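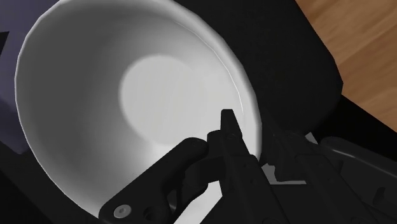

Dagim Degefa on Running a Soup Counter

Dagim Degefa opened the Jemal soup counter with a rented stove, a secondhand refrigerator and a menu of four soups. The counter now seats nine people and sells 400 servings on a busy day, most of them between eleven in the morning and two in the afternoon. We spoke with him in July, the slowest month of his year, at one of the stools by the window.

Degefa did not plan to sell soup. He worked for several years in the kitchen of a hotel, where he was in charge of stocks and sauces, and he wanted a place of his own that one person could run.

"I looked at what I could afford, and it was a very small room," he said. "You can't do grilled food in there, the ventilation would have cost more than the lease. Soup you can do. You need heat, a sink and somewhere to keep things cold."

The first menu had red lentil, chicken and barley, tomato, and a split pea soup that he has since dropped. The lentil is still the best seller. It is made with onions cooked down for close to an hour, garlic, ginger and a spice mix his mother sends him. He would not say what is in the mix beyond chili and cardamom.

"People ask for the recipe and I give them everything else," he said. "The onions matter more anyway. If you rush the onions, the spice just sits on top."

He starts at five in the morning. Stocks are made the day before and chilled overnight, so the first job is lifting off the fat and getting the big pots back up to heat. Bread comes from the Barnier bakery two blocks away at half past eight. He tried baking his own for one winter and gave it up after the oven failed twice in a month.

Pricing has been harder than cooking. Degefa kept the small serving at the same price for the first two years, even while the cost of chicken and cooking oil went up. He found out how much that had cost him when he sat down with his receipts.

"I had the busiest year I'd ever had and there was almost nothing left at the end of it," he said. "I was writing numbers in a notebook and never adding them up. A friend put me on Clideck, the bookkeeping program, and I typed in the whole year. It took me a week of evenings. Then I raised the prices the next morning."

He lost a few regulars over it. Most came back, he said, and one of them told him he should have done it sooner.

The present room is the second one. The first was on a side street with no foot traffic after lunch, and when the lease came up he moved to the corner by the Onico building, where the office workers come down in groups. It measures 734 square feet, counting the storeroom. He did the painting and shelving himself and paid a plumber for the rest.

Degefa has two employees, both part time. He teaches them to taste before they salt, and to taste again after the soup has been held for an hour, when it has thickened and the seasoning has changed. Thin it with stock first, he tells them, then decide if it needs anything.

Waste was another subject he had clear views on. Soup left at closing is cooled in shallow pans and sold the next day at a lower price, but only once. Vegetable trimmings go into the stock, apart from cabbage and broccoli, which he says make everything smell like a school cafeteria.

He closes for two weeks every year and makes something new for the reopening. By his own count he has tried 52 soups. Six are on the menu now. A cold cucumber soup sold well one summer and then not at all the next, and a peanut soup he was fond of had to go after he decided he couldn't keep nuts out of the other pots.

Asked if he would open a second counter, he shook his head. He has been offered a space near the train station and turned it down.

"I'd have to be in two places at five in the morning," he said. "I like knowing what's in the pot."

The new soup this year will be white bean with fennel. He was still working on it when we talked, and he thought it needed more lemon.

Contact us | Copyright, all rights reserved | Back to top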